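楼下投诉脚步声，要不要满铺地毯？

评论 27　收藏 14　分享 6
最后更新：2024年12月2日

半山腰的柚子（楼主）

先说情况。我们租的是Plodemer老城区的一套房子，木地板，战前的楼，木梁楼板。客厅连着走廊大约40平米，卧室另算。房东Waltraud Ruppert人不错，修东西很快，但合同里写得清楚，房子交还时要恢复原样。

楼下住的是Saadet Aksoy，九月搬来的，上班时间不固定，白天经常要补觉。她上来敲过门，态度很客气，说走路的声音在她卧室里听得一清二楚，尤其是早上我们出门之前那一阵，还有孩子放学回来以后。我去她家站着听过，让我先生在楼上正常走，确实很响，咚咚的，能听出人走到哪里了。之前住楼下的是一位老先生，耳朵不太好，所以我们住到现在都不知道有这个问题。

我们现在已经做的：进门换软底拖鞋，椅子腿全部贴了毛毡，孩子晚饭后不许在走廊跑。她说椅子的声音没有了，脚步声还是有。

于是去Aguiar地毯店问了满铺，报价3095欧，含底垫、裁切、收边和旧踢脚线的拆装，不含搬家具。这个价格对租房的人来说有点下不去手。店里的Rosângela Vieira接待的我，她建议用Trakell的厚底垫，说隔脚步声主要靠底垫，面上的地毯薄一点没关系。

想问问大家：
租房满铺地毯值不值，退租的时候能不能完整拆走？
不满铺，只铺人走得多的地方，楼下能感觉到区别吗？
底垫到底要买多厚的？
有没有人和楼下因为这种事闹到房东那里去的，最后谁出的钱？

老周不吃香菜

我来泼点冷水。木梁楼板的老楼，脚步声里最烦人的那部分是低频，就是你说的咚咚声。地毯对高频很有效，高跟鞋、掉东西、拖椅子，这些铺上以后基本听不见。低频是整块楼板在振，上面铺一层软的，减得很有限。我以前住的房子就是这样，满铺完楼下说“好一点”，也就是好一点。

我不是说别铺，是说别花三千多欧去铺。先弄块便宜的铺在她卧室正上方试两周，让她告诉你区别，再决定。

半山腰的柚子（楼主）

回复 老周不吃香菜：她卧室正上方是我们走廊和客厅靠里那半边。你说的试铺我想过，但店里的人说没有底垫直接铺，效果说明不了问题。

老周不吃香菜

回复 半山腰的柚子：卖底垫的当然这么说。

阿凌在修房子

老周这话说得太绝了。我是做室内装修的，木梁楼板铺地毯加底垫，走路声的改善是能听出来的，前提是底垫选对。很多人的问题出在用了泡沫底垫，那种踩几个月就塌了，塌了等于没有。要用密度大的橡胶底垫，或者回收毛毡压的那种，拿在手里是沉的。

厚度也别一味求厚。太厚的底垫，人踩上去地毯会动，接缝处先坏，门也关不上。老房子的门底下本来就没多少缝，铺之前一定要量，不然就得刨门，刨房东的门又是另一件事了。

还有一点，楼主家踢脚线不用拆。租房满铺，踢脚线原样留着，沿墙用倒刺条或者双面胶带都可以，拆装踢脚线那部分费用可以跟店里谈掉。倒刺条要往地板上钉钉子，退租时会留小孔，Ruppert女士要是较真，这个要先问。

小米粥配油条

我们家和楼主一样也是租房，走的是局部铺的路线，说说经验。

买的是成卷地毯的零头，店里剩下的尾料，比成品地毯便宜很多，宽度固定，长度自己报，店里裁好顺便锁边。走廊一条，客厅一大块，沙发和书柜底下都没铺，反正那里没人走。底垫另买，裁得比地毯四边各缩进去一点，这样边缘能贴住地面，不容易绊脚。

楼下的反馈是白天基本没意见了，半夜起来上厕所还是能听到，因为卧室到卫生间那一小段我偷懒没铺。后来补上了。所以我的看法是路线比面积重要，先看看家里人每天到底怎么走。

再说一句老周那个低频的事，我同意地毯治不了孩子跳。孩子从沙发上往下跳，铺什么都没用，只能不让跳。

半山腰的柚子（楼主）

回复 小米粥配油条：尾料这个我没问过，谢谢。请问你家那种锁边用了多久了，洗过吗？

小米粥配油条

锁边目前没散。洗是租Flilix的机器洗的，超市门口就能租，按天算，机器本身不贵，清洁剂贵。注意别喷太多水，吸不干净的话底垫会返潮，夏天洗比较好，冬天开着暖气也得晾很久，我们那次晾到第二天下午走上去袜子还是潮的。

蓝鲸不会游泳

说点不中听的。我是住楼下的那种人。

我家楼上铺了地毯，是我催了将近一年才铺的。铺完以后安静了很多，我很感激。但那一年里我听得最多的一句话就是“我们已经穿拖鞋了”。穿拖鞋是没有用的，走路重的人穿什么都重，脚后跟先着地，整栋楼都知道你回来了。

所以楼主如果预算有限，先改走路的方式，全家都改，比买什么都见效。再就是和楼下那位把时间问清楚，她哪几天补觉，那几天上午你们少在她头顶上走动就行了。她要的多半就是这个。

橘子皮晒干了

回复 蓝鲸不会游泳：让人在自己家里踮着脚走，这也太过分了吧。正常走路属于正常生活噪音，隔音差是房子的问题，不是住户的问题。要改造也应该房东掏钱。楼主已经做得够多了，我要是她就一分钱不花。

蓝鲸不会游泳

我没说踮脚，我说脚后跟别砸地。

橘子皮晒干了

你去要求一个七岁的孩子脚后跟别砸地试试。

半山腰的柚子（楼主）

两位别吵。我家孩子是六岁，跟他讲过，能记住半个小时。房东那边我打算这周写邮件问，先问能不能铺，再问能不能分担一部分。

阿凌在修房子

写邮件的话把报价单附上，把楼下的意见也写进去，语气平一点。房东分担的例子我见过，通常是房东觉得地毯以后能留给下一个租客用，那样颜色就得让她挑。如果铺完归你，退租要拆走，她一般不出钱。这两种你最好先想清楚要哪一种再开口。 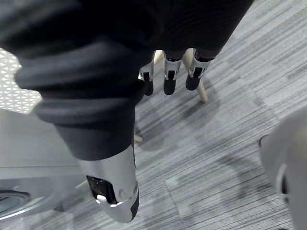 面料和颜色这块补充几句，做租房的客户问得最多。满铺选割绒还是圈绒，我一般推荐低圈绒，耐踩，椅子拖来拖去不容易起印子，家里有猫的除外，猫会把圈抓出来。颜色不要选米白，也不要选纯黑，米白显脏，纯黑显灰尘和头发。中间的灰最省心，带点纹路更好，像图里这种灰色条纹的，平时掉点碎屑不显眼，拼缝也比素色好藏。不过条纹有方向，裁的时候两片要顺着同一个方向铺，拼反了一眼就能看出来，返工的料钱算谁的要提前说好。走廊窄的话，条纹顺着长边走会显得长一些，横着走显宽，这个看个人喜好。

老周不吃香菜

灰条纹太像办公室了。住在家里谁想天天看这个。

阿凌在修房子

像办公室就对了，办公室的地毯一天多少人踩。

小米粥配油条

我家是深绿的，好看，就是掉一粒米都看得见。颜色这事真的看人。

Tainá Fagundes

中文打得慢，大家见谅，我先生帮我改了几个字。我们去年遇到一样的问题，楼也是老城区的，离你们应该不远。我们问了房东，房东不出钱，但允许铺，要求写一个补充协议，写明用什么固定，退租时谁拆，地板如果有胶印怎么处理。我们用的是可移除的双面胶带，只贴四边和接缝。

今年春天掀开一个角看过，胶带粘在地板清漆上，撕下来的时候带起来一点漆。很小的一块，但是有。所以老地板我不建议用胶带直接贴，中间最好隔一层纸胶带，或者干脆不固定，靠家具压住。

半山腰的柚子（楼主）

回复 Tainá Fagundes：太有用了，这个补充协议我也照着写一个。我们地板是前年刚重新上过漆的，带起来我可赔不起。

橘子皮晒干了

看吧，铺地毯还得倒贴修地板的钱。

山芋粉条

潜水很久，出来说两句。我家自己动手铺过，局部铺加走廊，没请人。把过程按顺序写一下，想省人工的可以参考，手不巧的还是请人吧，我第一块就裁废了。

一、量尺寸

每个方向量两遍，老房子的墙没有一面是直的，走廊两头宽度能差出一截来。按最宽的地方报，宁可多裁一点回来修。门洞、暖气管的位置单独画在纸上。门底下的缝也在这一步量，量的时候把地毯样块和底垫样块叠起来塞进去试，门要能开到底。样块问店里要，一般都给。

二、清地面

旧地板吸干净，缝里的灰用毛刷带出来。冒头的钉子敲下去，不然底垫磨穿了会咯脚。有响的地板条趁这个时候处理，撒点滑石粉进去能好一阵子。铺上地毯以后再响就没办法了，而且地板自己咯吱响，楼下听得比脚步声还清楚。

三、腾东西

一次腾半个房间，另外半个房间堆着。小件的、地上零碎的，全部装到篮子里端走，别一件一件拿，来回跑几趟时间就没了。大件家具底下垫旧毛巾，两个人推，不要抬。电线理一遍，落地灯、路由器的线最好沿墙走，不要压在地毯下面。

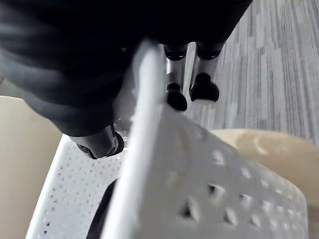
四、铺底垫

底垫拼缝和地毯拼缝要错开，不要叠在同一条线上。底垫之间用布基胶带粘，胶带只粘底垫，不碰地板。橡胶底垫刚拆开有味道，提前放阳台散几天，我没散，全家闻了一个星期。

五、铺地毯

打开后先平摊，放一晚上，让卷曲的地方自己松下来。第二天再修边，刀片要勤换，钝了会拉毛。从背面裁，用长的金属尺压着。贴墙的地方留一点余量塞进踢脚线底下，塞不进去的再修掉。拼缝处用热熔胶带，熨的时候从一头慢慢走，后面用重的书压住。

六、头一个月

新地毯掉毛是正常的，多吸几遍。吸尘器的滚刷调到最低档，圈绒的话最好关掉滚刷。边角翘起来先别急着粘，拿东西压几天，多数自己会服帖。

阿凌在修房子

写得挺好，只有一条不同意。热熔胶带新手别碰，温度高了会把背衬烫硬，那一条踩上去永远是硬的。租房的话接缝用宽的双面胶带粘在一条衬布上就行，衬布贴地毯背面，不接触地板，拆的时候也方便。

山芋粉条

回复 阿凌在修房子：有道理，我那条缝确实有点硬，当时以为是正常的。

老周不吃香菜

腾家具那步我想问下，书柜怎么弄的？我们家书柜装满书以后推都推不动。

山芋粉条

书全拿下来了。没有别的办法。后来书柜底下没铺，地毯裁到书柜前面为止，省料，也不晃。

蓝鲸不会游泳

回到楼下的角度再说一个。铺之前和铺之后，都请楼下那位在她家里听一次，最好同一个时间、同一双鞋、走同一条路线。我家楼上当时就是这么做的，铺完一起听，我说行，这件事就算过去了，后来见面也自然。要是铺完不声不响，我心里其实会一直在等，有一点动静就想是不是又来了。

半山腰的柚子（楼主）

这个办法好，我去跟她说。

橘子皮晒干了

那万一听完她说不行呢？钱已经花了。

蓝鲸不会游泳

那至少双方都知道到头了，可以一起去找房东谈楼板的事。

橘子皮晒干了

好吧，这句我同意。

半山腰的柚子（楼主）

来更新一下进展。

房东回信了，比我想的快。她同意铺，不允许用倒刺条，不允许往地板上粘任何东西，其他随意。分担费用的事她说得很直接：这次不出，但如果我们续签三年，她愿意承担底垫的钱，底垫以后留在房子里。我和先生还在商量，孩子上学的事没定，现在签这么久有点没把握。

又去了一趟Aguiar，这次换了Heloísa Medeiros接待。问了尾料，有，花色就几种，灰的居多。按我家走廊加客厅里侧那半边来算，不拆踢脚线，不请人铺，比之前的报价少了一大半。底垫她也推荐Trakell，和上次说的一样，不过她说没必要上最厚的那款，中间那款密度更高，门也能关。我拿了样块回来塞门缝，中间那款刚好过，最厚的卡住了。

楼下Aksoy女士那边，我把方案说了，她愿意配合听。她还主动把排班表拍给我，说夜班后面那天上午安静一点就行，其他时间她自己戴耳塞。蓝鲸说得对，她最在意的还真是那几个上午。

打算趁圣诞假期铺，先铺走廊。

阿凌在修房子

中间那款可以。记得买的时候看批号，走廊和客厅如果分两次买，颜色可能有差别，尾料更是卖完就没有了，一次买齐。

小米粥配油条

加油。锁边的钱问清楚是按米还是按块，我那次没问，结账时愣了一下。

老周不吃香菜

铺完来说说低频的情况，我是真想知道。要是效果好我就收回前面的话。

半山腰的柚子（楼主）

回复 老周不吃香菜：一定来说。

Tainá Fagundes

不固定的话，走廊的那条容易往门口跑，底垫要选两面都防滑的。另外橡胶底垫和上过漆的地板长时间接触，有的会留黄印，你最好问店里有没有专门给木地板用的型号，或者中间垫一层薄毡纸。

半山腰的柚子（楼主）

回复 Tainá Fagundes：这个没想到，明天打电话去问。

相关讨论
老楼木地板咯吱响，不拆能修吗
租房补充协议怎么写，求模板
家里有猫，圈绒和割绒怎么选
Flilix洗地毯机的清洁剂可以自己配吗
Plodemer哪里能处理旧地毯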